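Verillow letters find a home in the county archive

10 May 2025 — The Verillow Historical Society has handed over 300 letters written by families who settled along the Cernard River, and everyone who loves the old valley stories will be glad to know they can be read in person starting in June.

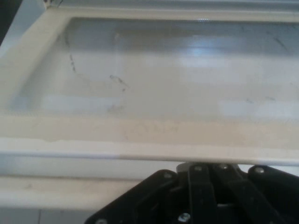
Archivist Qistina Pattinasarany spent a good part of the winter sorting them into 4 boxes, stopping (she admits) to read far more than she needed to. "You start caring about their cows," she said.
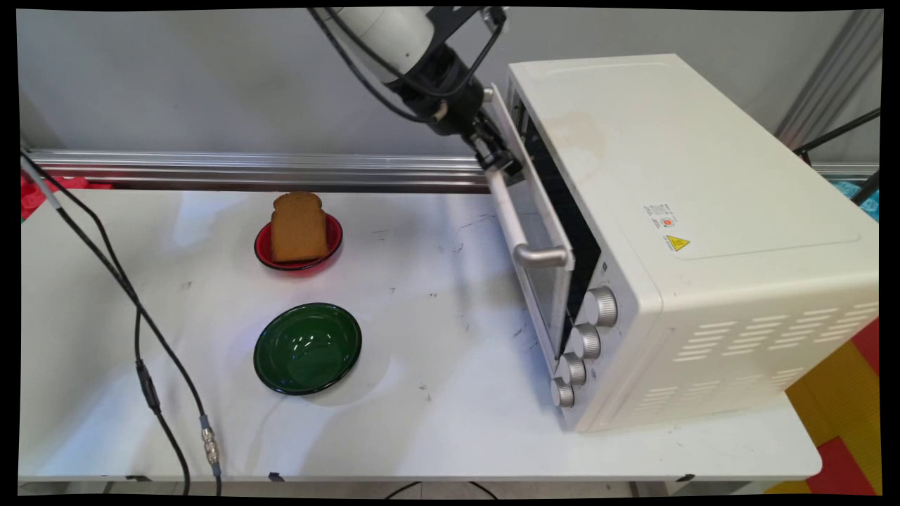
Alasdair Crichton, whose great-aunt saved many of the letters, will give a talk at Menon Hall on opening day — bring your own family papers if you'd like a second pair of eyes on them.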